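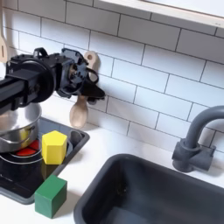 Abílio Moreira thinks a lab should write its stop rule before it writes a single line of control code, and he repeated it at every door we went through. By the end of the tour at Korar I was completely won over.

I went to the open day at their Irkport site on Sat 22 April, mostly out of curiosity, and stayed until they started stacking the chairs. The toy kitchen was my favorite stop by a mile. It has a white tiled wall, a little stove, a sink with an arched faucet, and an arm reaching across for the wooden spoon hanging on the tiles. Small stuff, and I could have watched it all afternoon!

What I really came home with, though, was the rule sheet. It's one page, taped up at each station in big type, and it applies to visitors, students and staff alike. The bits I copied down:

Hands stay outside the marked line while the arm has power.
One person runs the arm and a second person holds the stop button. They don't swap in the middle of a run.
Speed is capped at 155 millimeters a second whenever visitors are in the room.
The stop button gets tested every 300 runs and after any change of gripper.
A near miss goes in the log the same day, with the names left off.

That last one started a great discussion. Balthasar Eder, who had come over from Plukusstead, wanted names in the log so that people could be asked what they saw. Abílio said they tried that for a year and the log stayed almost blank. Now they get 3 to 5 entries a month, and each one is read out at the Monday meeting. I'm with Abílio on this, but Balthasar had a point about details going missing - a couple of the entries we were shown were so short I couldn't tell which station they meant.

I also asked about toy props, wondering if a play kitchen gets looser rules than a full-size one. No! Same sheet, same line on the floor, same two people. I loved that.

The next open day is in July, at the Esteves building across the road. Wear closed shoes, they do check at the door.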